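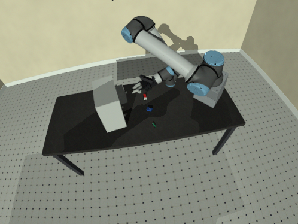

Página 67

Barniz final Conholm para pintura al óleo y acrílica

Resina hidrocarbonada de bajo peso molecular en disolvente alifático. Acabados brillante, satinado y mate. Formatos de 75, 250 y 1000 ml.

Descripción

El barniz Conholm es un recubrimiento final reversible para obra sobre lienzo, tabla y cartón entelado. Satura los tonos oscuros, iguala el brillo entre zonas magras y grasas y protege la capa pictórica del polvo y del roce. No contiene dammar ni almáciga. La película seca se elimina con el mismo disolvente que la transporta, sin recurrir a cetonas ni alcoholes, lo que reduce el riesgo para las veladuras con resina.

Los tres acabados son miscibles entre sí en cualquier proporción. El mate lleva sílice pirogénica en suspensión y debe agitarse antes de cada uso; el satinado contiene la misma carga en menor cantidad. En retratos de fondo oscuro el mate puede dejar un velo blanquecino si se aplica en capa gruesa. Para ese tipo de obra se recomienda el satinado, o una primera mano de brillante seguida de una segunda de mate muy estirada.

Datos técnicos

Referencia: 317-B (brillante), 317-S (satinado), 317-M (mate)
Aspecto: líquido incoloro; ligeramente turbio en el acabado mate
Rendimiento: 13 m² por litro y capa
Secado al tacto: 7 horas a temperatura de taller
Capas recomendadas: una o dos
Dilución: esencia mineral desaromatizada
Estabilizador: absorbente UV incorporado

Preparación de la obra

El óleo debe estar seco en todo su espesor. En capas finas el plazo habitual es de seis meses; los empastes pueden necesitar un año o más. La prueba se hace con un hisopo apenas humedecido en esencia mineral, sobre una zona discreta del borde: si arrastra color, hay que esperar. En acrílico conviene intercalar una capa de aislamiento Otine, que no es reversible y queda como parte permanente de la obra.

Retire el polvo con brocha suave de pelo natural. No emplee paños de microfibra sobre empastes. Deje la obra y el envase en la misma sala desde la víspera — una diferencia de temperatura entre ambos favorece el pasmado.

Aplicación con brocha

Coloque la obra en horizontal. Vierta una cantidad pequeña en un recipiente ancho y cargue la brocha solo hasta un tercio del pelo. Extienda en bandas paralelas, de arriba abajo, y cruce una sola vez antes de que el barniz empiece a tirar. No vuelva sobre zonas ya mordientes. La paletina Habte de cerda sintética, en anchos de 40 y 60 mm, no deja surco con este producto.

La segunda mano se aplica al día siguiente, en sentido perpendicular.

Retirada

Hisopos de algodón y esencia mineral, en superficies pequeñas y cambiando de hisopo con frecuencia. Sobre pintura antigua, repintes o firmas añadidas, la operación corresponde a un restaurador. El absorbente UV no modifica la solubilidad de la película.

Conservación y seguridad

Inflamable. Úselo con ventilación y lejos de llamas. Los trapos impregnados se guardan en recipiente metálico cerrado hasta su eliminación. El envase abierto se conserva bien tapado; si se forma piel en la superficie, deséchelo.

Suministro

Los formatos de 75 y 250 ml se sirven desde el almacén de Cletuvport. El de 1000 ml se prepara bajo pedido y sale los viernes. El acabado mate de 75 ml no estará disponible hasta junio.

Productos relacionados: aislamiento acrílico Otine, paletinas Habte, barniz de retoque Conholm, esencia mineral desaromatizada.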